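Can a Robot Lay Your Table Yet? And Tips for Those Still Doing It by Hand

Filed under: Kitchen and Table

Every September the Flilleck household page gets the same letter in different handwriting. The children are back at school, the kitchen is a disgrace, and when, please, will there be a machine for it? We used to reply with a tip about bicarbonate of soda. This year we thought we'd better answer the question.

The short version is that you should keep your rubber gloves. The longer version concerns a plate and a pack of tissues, which is about the level of difficulty the household robot has reached, and a very respectable level too if you have ever watched a teenager attempt it.

Picking up something soft

A mug is easy. It has a handle, it keeps its shape, and it complains loudly if you get it wrong. A soft pack of tissues has none of these manners. Squeeze too little and it slides out. Squeeze too much and you have an hourglass, and the top sheet will come out in ribbons for the rest of the week.

You and I do this without thinking, usually while holding a phone. A machine has to be told where the pack stops and the table starts, how wide to open its fingers and when to give up squeezing.

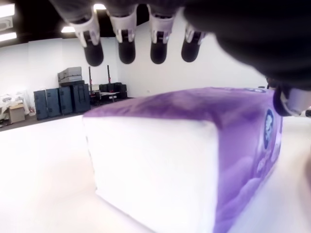
Four fingers and a thumb, and one soft pack to get hold of.

Tips for human hands, while we still have the job:

Lift a soft pack by its long sides, low down, with flat fingers. Pinching the top only loosens the wrapper.

If the pack has gone saggy halfway through, fold the empty end under and put it back in the cupboard fold side down. It will stand up for itself again.

Kitchen roll in plastic should be opened at the end, never down the side. A side tear will travel.

Shiny wrappers and washing-up hands do not mix. Dry your hands first, or chase the thing across the worktop and call it exercise.

Turning it round

My mother's rule for shelves was labels to the front, and she enforced it. It sounds a small thing until you ask a robot. Picking up is one job and turning is another, and doing the second without undoing the first is where a good many clever hands come to grief. The side that needs turning is generally the side the fingers are on.

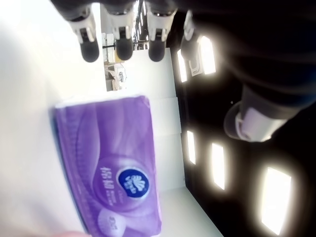
Pack at a tilt, writing sideways. Mother would have had words.

At home you can dodge the problem entirely:

Decide which way a thing should face before you pick it up. Take hold of the sides you won't need to see.

For deep cupboards, stand packets in a shallow tray and turn the tray. A baking tin past its best does nicely, and costs less than the Murkton revolving shelf I bought and have regretted ever since.

If you are stacking packets, put the squashiest on top. I know this is obvious. I have also seen inside my own larder.

Laying out, with two hands

Two-handed work is where I expected to feel smug, and did, a little. Think of laying a place at the table. One hand steadies, the other nudges, and they swap over without so much as a word between them. Robots now come with the full pair of arms, and the arms have to be kept from bumping each other, the crockery and whatever is sitting behind it.

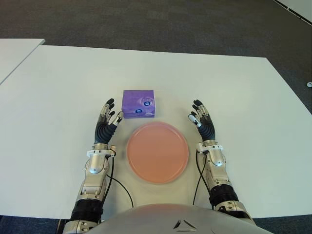

Pink plate, purple tissue box, a hand either side.

A clear table helps everybody. If there's one habit I would pinch from the robot people it is this, as most of them seem to work on a plain white surface with hardly anything on it. My kitchen table currently holds post, a bicycle lamp and a marrow.

Put the plate down first and build outwards. Whatever goes down last ends up perched on the edge.

Leave a thumb's width between the plate and anything tall behind it, or the first person to reach for the salt will have the lot over.

Set down a shallow plate with a hand on each side of the rim, and let go of both sides together. One side first gives you the clatter.

Wipe the table before you lay it. Afterwards you will only wipe round things, and we all know what that looks like.

Two chores I timed

I did set myself a contest. Clearing our table, wiping it and laying it again for the 5 of us took me 6 minutes, with the radio on. Folding the tea towels took rather longer, owing to a cup of tea. No machine was available to race me, so I have declared myself the winner.

What about buying one?

A reader near Nikville asks whether to hold off on a new dishwasher until the robots arrive. Please don't. A dishwasher is a robot that had the sense to stay in its box and learn one trick. The same goes for the washing machine and the Dow bread maker I have had for years, which has a single paddle and no ambitions.

As for the two-armed sort, I would want to see three things before I cleared a space in the hall.

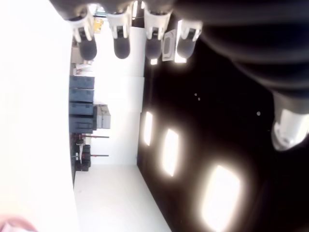
Our checklist for a kitchen robot

It can find the thing when the thing isn't where it was yesterday. In our house this rules out most of the humans as well.

It can handle a wet glass, a paper napkin and a full gravy boat in the same evening, and tell which is which.

It can stop when a cat walks across the table.

Price comes after that. I had 30 pounds in mind. I gather that even 2000 would be thought sweet of me.

Next month: limescale, and the right and wrong uses of an old toothbrush. Letters to the usual address, and do say if you want your marrow recipe returned.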